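Gripper trials catch-up, 2020-11-22
Minutes typed up by me, Seren Skyrme, so blame me for the spelling

We started late as the Otard call overran (sorry, everyone!). The minutes from last time were agreed, apart from the bit where I'd written Skistia when I meant Samuel. Fixed now.

Pads. We've got 246 grasps logged on soft things, and 37 of them were drops. Most of the drops were with the Skistia pads, which are lovely on boxes but slide straight off anything stretchy. I said I'd happily stop using them for cloth. No one argued, so that's agreed.

Controllers. Samuel still lags when you close the jaws quickly. Pliremine doesn't, but it squeezes too hard for my liking, and we had a bit of a back and forth over whether that's a setting or a fault. Left open till February.

Bedroom runs. We looked at the ribbed blue pads with the jaws open over the little bundles on the bed. I like this set-up a lot – mesh, crinkly white cloth and that shiny black bundle all in one go! 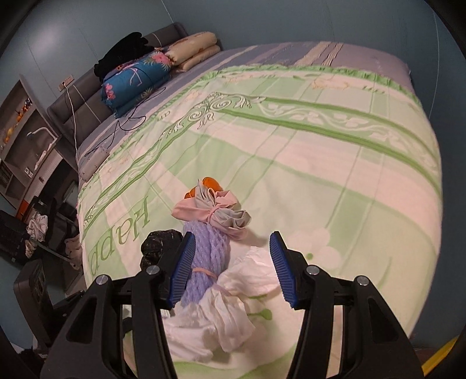 Otard's view was that mixed bundles are fine for practice but no use for comparing pads, and they'd want each fabric tried alone first. Fair enough, I suppose, though it doubles the work.

Actions: me to split the log by fabric, Otard to send 2 spare pads. Any other business: the charger's still missing.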